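Pistside Member Forum > Facilities and Equipment > Folding standard for loan shirts and hall cloths

Page 1 of 1

FacilitiesDesk
Posted 9:10 a.m.

Members are asked to comment on the draft folding standard for the loan shirts and the hall cloths. Both are kept in Room 111 and are used by the beginner classes, the summer school and visiting clubs. The current instruction dates from the move to the Floden shelving and reads only "fold neatly and return to shelf." Class leaders have reported that this is read in different ways.

The draft is as follows. Shirts are to be laid face down, with the sleeves brought to the center of the back, then folded in thirds from the hem. The print should end up on top. Cloths are to be folded in half twice and placed with the closed edge toward the front of the shelf. Anything damp goes on the rail and is not to be folded.

Comments will be accepted until the end of February.

mornings_epee
Posted 9:52 a.m.

The morning group supports the draft in general. We ask for one change. Folding in thirds produces a stack that is too deep for the upper Floden shelves, and the front of the stack hangs over. Folding in quarters would correct this.

Sabre_Parent_North
Posted 10:30 a.m.

I must disagree with the previous member. I have folded shirts in quarters for the junior class for two seasons, and the printed ones crease straight across the lettering. After enough washes the print begins to crack along that line. If depth is the concern, the shelves can be moved forward on their brackets. The Morin catalog lists longer brackets that fit the same rails.

mornings_epee
Posted 10:48 a.m.

The Morin brackets were considered when the shelving went in. The walls in that room date from 1950 and do not hold a long fixing well. I would not wish to see a further load placed on them.

FacilitiesDesk
Posted 11:15 a.m.

The point about the walls is correct. No change to the brackets will be made this season. Members are asked to keep their comments to the folding method.

linen_and_lames
Posted 1:20 p.m.

I wish to raise the cloths, which have received less attention than the shirts. The draft says "in half twice" but does not say how the cloth is to be picked up. A large soft cloth gathered from the middle will never come out square, and most of the untidy stacks I correct in the evening began that way. I suggest adding: "Find two corners on the same side before lifting." I also ask that cloths be sorted from shirts before any folding begins. The two are now tipped out of the same bag, and people fold whatever comes to hand.

quarter_guard
Posted 2:05 p.m.

I am not persuaded that sorting first saves any time. In my class each student takes one item from the bag, folds it and places it on the correct shelf. We are finished before the next group enters the hall. Sorting would mean handling every item twice.

linen_and_lames
Posted 2:41 p.m.

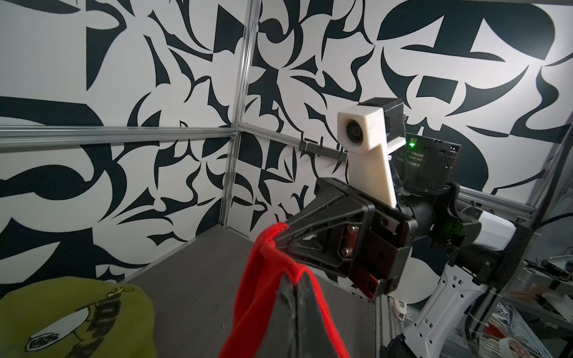
Sorting first is a small step, and it is the one most often skipped. My view remains that a person who begins a cloth while a shirt is still in a heap beside it will fold the cloth well and the shirt badly, or leave the shirt altogether. Please consider the red cloth, which has been taken up by a point while the rest is doubled over on itself and hanging in loose folds. From that hold a second corner has to be found before any square fold can be made. The yellow-green garment in the corner, with the cartoon print, would need to be smoothed out and turned before the proposed method could be applied to it. These are different tasks, and the standard should treat them in separate sections.

quarter_guard
Posted 3:18 p.m.

I accept the point about corners and would support that wording. I do not accept that the sorting should be compulsory. It could be placed in the standard as advice, with the choice left to the class leader.

Sabre_Parent_North
Posted 3:33 p.m.

Seconded as to corners. May I also ask whether the Pumetti fabric softener is to continue? Shirts washed with it slide off one another, and no fold will hold a stack of them upright.

mornings_epee
Posted 4:02 p.m.

I have not had that difficulty with the Pumetti product. Our stacks fall because of their depth, as stated above.

FacilitiesDesk
Posted 4:45 p.m.

The following changes have been made to the draft. Shirts and cloths now have separate sections. The wording on corners has been added to the section on cloths. Sorting before folding is listed as advice. Shirts remain in thirds for the present, and plain shirts may be folded in quarters where they are kept on the upper shelves.

The question of softener has been passed to the laundry contact. Members who wash loan shirts at home are asked to leave it out until a reply has been received.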